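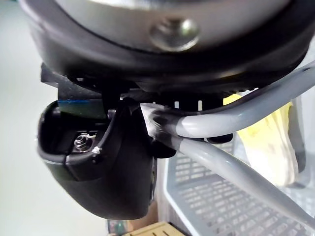
Drolham, October. Tirnari, which helps small firms buy robot arms and then helps them live with the invoice, today released the Gerkard Planner, a budgeting worksheet for first-time buyers. The worksheet has 96 lines. The arm is one of them. Others cover grippers, spare fingers, bolts and the gray cables that leave the wrist and head off past the plastic basket, a route no quote has ever priced.

"People come to us with a number for the robot and a blank for everything else," said Filipa Macedo, who runs purchasing advice at Tirnari. "We have added 22 lines to the blank."

The planner also has a page on the room itself. Buyers are asked to record every floor surface in reach, such as carpet that gives way to wood, along with the furniture standing on it and any small item the arm may be sent to fetch. A toy carrot on the carpet counts, and has its own row. 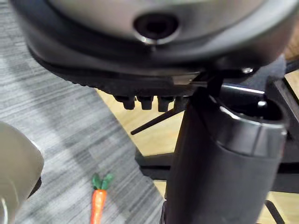 Price and availability

The Gerkard Planner costs $502 and includes 7 hours with an adviser. Rattanakul, an early customer, used it to postpone a purchase until spring. "We consider that a sale," said Benedita Carrilho, head of planning.

Orders are open now. The robot is extra.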